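Nestero Pattern Layout – Community Support
Ticket 273: Ajayi wristlet prints too small, but only from my desktop
Opened by: Tomos Morgan
Category: Printing and tiling
Status: Solved

Tomos Morgan, 9:14 am
Hi all! First, I love this program. I came over from drafting everything on brown paper and it has changed how I spend my evenings. But I have a scale problem that is driving me up the wall, and I'd love some help.

I'm printing the Ajayi wristlet, the big zip pouch with the strap. The long edge of the front panel should be 191 mm. On paper it comes out short every single time. Canvas is not forgiving about this, and the zipper I bought certainly isn't. Pictures:
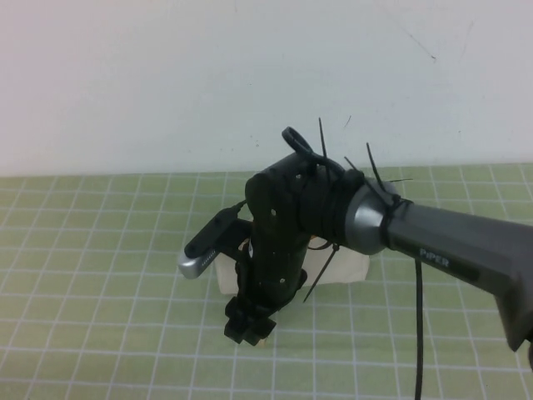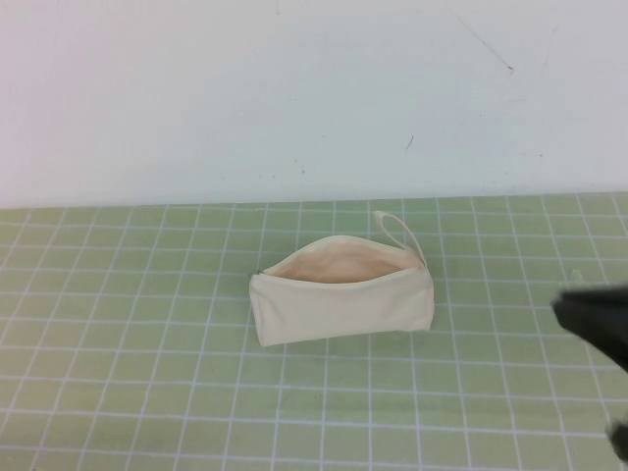 Attachments 1 and 2: the green grid mat is in both, the cream canvas pouch is in the second.

Setup:
Nestero version 3, desktop
Bremirmont inkjet, connected by USB
US Letter paper, plain
Pattern is the Ajayi PDF, imported with layers on

Already tried:
Printed at 100 percent from the Nestero print window
Restarted the printer and the computer
Printed on a different brand of paper (I know, I know, but I was desperate)

The test square is small too, so it isn't only that one piece. The fun part is that the same project printed from my tablet is perfect. Dead on! Same printer, same paper, same file.

Nestero Support, 9:52 am
Hello Tomos, and thank you for such a tidy report. The tablet result is a really useful clue. It tells us the pattern file is fine and the printer can print at true size, so the shrinking happens somewhere between the desktop app and the paper.

Could you send us:
1. The measured width AND height of the test square on a desktop print.
2. The page size shown in the bottom left corner of the Tiling window.
3. The line that starts with "scale_out" in your print log. (Help, Open Log Folder, newest file.)

Please measure with a metal ruler if you have one. Tape measures stretch and so do printed mats over time, and we have chased a few problems that turned out to live in the tape measure.

Tomos Morgan, 10:31 am
Metal ruler it is. I have my grandfather's and it's my favorite thing in the sewing room.

1. The square is short by the same amount in both directions, roughly 3 percent. Still perfectly square, just little.
2. Tiling window says Letter, portrait.
3. scale_out=1.000 requested, scale_out=1.000 sent

So Nestero believes it sent everything full size. I find this weirdly exciting. Where is the missing bit going??

Nestero Support, 11:05 am
We like your attitude! Equal shrinkage in both directions rules out the paper feed. A feed problem stretches or squashes the length and leaves the width alone. And with 1.000 sent, Nestero is handing the page over at full size.

That points to the printer driver. Many drivers have their own scaling setting that runs after the program is done. On the Bremirmont it is called "Reduce to printable area" and it lives in the driver's own window, under Page Setup. The tablet doesn't use that driver at all, which would explain your good prints.

Please try this:
Open your system printer settings (the system ones, outside Nestero).
Choose the Bremirmont and open Preferences.
On the Page Setup tab, set Page Layout to Normal and clear the box for Reduce to printable area.
Click Apply, then OK.
Close Nestero completely and open it again.
Print only the page with the test square.

Tomos Morgan, 11:40 am
Found it! The box was ticked! I cleared it, applied, closed everything, opened everything, printed the test page and... still small. Exactly the same amount. I laid the new square over the old one against the window and you can't tell them apart.

I went back into Preferences to double check, and the box was ticked again. I definitely cleared it. I watched myself do it.

Tomos Morgan, 11:58 am
Adding to my own ticket, sorry. I tried again, slower this time. The box stays clear as long as I don't print. I can close the window, reopen it, and it's still clear. As soon as one page goes out from Nestero, it's back. Printing a letter from my word processor does not bring it back. So something on the Nestero side is putting that tick in.

Nestero Support, 1:20 pm
Great detective work, and the word processor test saved us a round of questions. We have a good idea now.

Since version 3 you can save print presets. A preset remembers your tiling choices, and it also keeps a copy of the driver settings from the moment it was saved. If a preset was saved while Reduce to printable area was on, Nestero hands that old copy back to the driver on every job. Our own scale line still says 1.000, because the program is doing what it was asked. Clearing the box in the system settings won't stick, as the preset puts it back.

Look at the top of the Print window. Is there a preset name showing, and is it anything other than Default?

Tomos Morgan, 1:33 pm
It says "Dornadska roll."

Oh no. I know what that is. Back in November I bought a roll of Dornadska pattern paper and cut sheets off it to run through the printer. (Lovely paper by the way, folds crisply and takes pencil beautifully.) The sheets kept losing their edge lines, so I turned on every "make it fit" option I could find and saved the whole lot as a preset. Then the roll ran out and I went back to plain Letter and forgot the preset existed. All I ever changed after that was the paper size.

Is it safe to delete it? I don't want to lose the project settings, there's a lot of seam allowance work in there.

Nestero Support, 1:47 pm
Perfectly safe. Presets live apart from projects, so your pieces, layers, seam allowances and notes won't be touched. If you might buy another roll, keep the preset and rename it so it's harder to pick up by accident.

To get a clean start:
In the Print window, open the preset list and choose Default.
Click the small gear and choose "Forget stored driver settings."
Close the Print window.
Clear Reduce to printable area in the system settings one more time.
Open the Print window, check that the preset still says Default, and print the test page.

One thing to watch for: at true size, your printer can't reach the edge of the sheet. If the tile frame runs off the paper, raise the tile margin in Nestero until the whole frame prints. That makes each tile cover a bit less of the pattern and you may end up with an extra page or 2, but nothing gets scaled.

Tomos Morgan, 2:26 pm
IT WORKS!!

Test square is right in both directions. The front panel measures 191 mm on the nose. I printed it again just to enjoy it. The box in Preferences is still clear after three jobs, so the preset really was the culprit.

You were right about the frame, too. The bottom line was missing on the first try. I raised the tile margin one step and the whole frame came back, and the pattern went up by a page. Very happy to pay one sheet of paper for a zipper that fits.

Small question while I have you. On the joined sheets, the strap piece crosses a tile line, and the grain arrow is split across the two pages. Can I shift the pieces without messing up the tiling?

Nestero Support, 2:41 pm
Wonderful news! And yes, you can. In the Tiling window, turn on Show Tile Lines, then drag the strap piece until it sits inside one tile. Hold Shift as you drag and it will stay on grain. The page count updates as you go, and for a piece as narrow as a wristlet strap there's usually a free spot beside the lining.

If you'd prefer to leave the piece where it is, right-click the arrow and choose Repeat on Each Tile. You'll get a short arrow on both pages.

Tomos Morgan, 3:08 pm
Shift-drag did it. The strap fits next to the lining and I got my extra page back, so I'm even. I had no idea Show Tile Lines was there and I've had this program for ages. What else is hiding in that window?

Anyone reading with the same problem, check the preset name before you check anything else. I lost most of a morning and a fair bit of ink. I've renamed mine "ROLL PAPER ONLY TOMOS" and moved it to the bottom of the list.

Off to cut canvas. Thank you so much, this was the nicest support thread I've ever been on.

Nestero Support, 3:15 pm
Enjoy the canvas, Tomos! We've passed your notes to the people who work on the Print window and asked for a warning when a preset carries a driver scaling setting. We can't promise a release for it yet, but it's been logged with a link to this thread.

Marking as solved. The ticket will stay open for replies for a while in case the scaling comes back.

Resolution summary
Symptom: desktop prints undersized equally in width and height; tablet prints correct; log shows 1.000.
Cause: saved print preset holding old driver settings with Reduce to printable area turned on.
Fix: switch to Default preset, forget stored driver settings, clear the driver option, adjust tile margin if the frame is clipped.
Applies to: version 3 desktop, any printer whose driver has its own scaling option.
Related topics: Print presets; Tile margins; Measuring the test square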